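# Learning the Three-Ball Cascade

So you want to juggle! Great, grab three balls that weigh the same (mine are 95 grams each, but beanbags from the toy aisle are fine) and stand facing a bed, so the drops don't roll under the couch.

## Step 1: One ball

Throw from your right hand to your left in an arc that peaks at eye level. Then throw it back. Do this until it's boring – I mean it, I skipped this part and paid for it for a month. Your elbows stay by your ribs and your palms face up.

## Step 2: Two balls

One in each hand. Throw the right, and when it hits the top of its arc, throw the left underneath it. Catch, catch, stop. The big mistake is handing the second ball across instead of throwing it. Filipa Quintela, who taught me, made me say "throw, throw, catch, catch" out loud and I felt ridiculous, but it worked.

Keep the work at table height or a little above, and let your hands scoop inward.
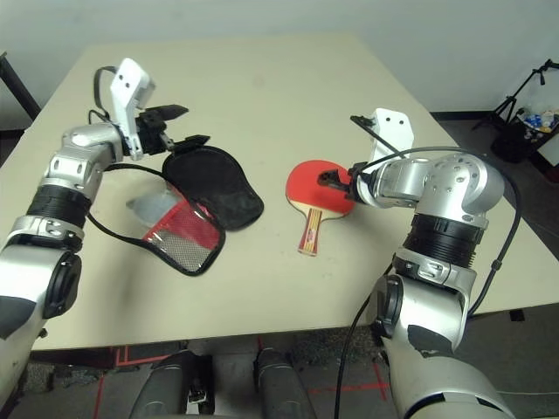
## Step 3: Three balls

Start with two in your right hand. Throw one of those first, then left, then right, and catch everything. That's three throws! Once you can do it cleanly, add a fourth throw, then a fifth.

If you keep walking forward, stand with your toes against the bed frame. My best run so far is 163 catches, and I still drift.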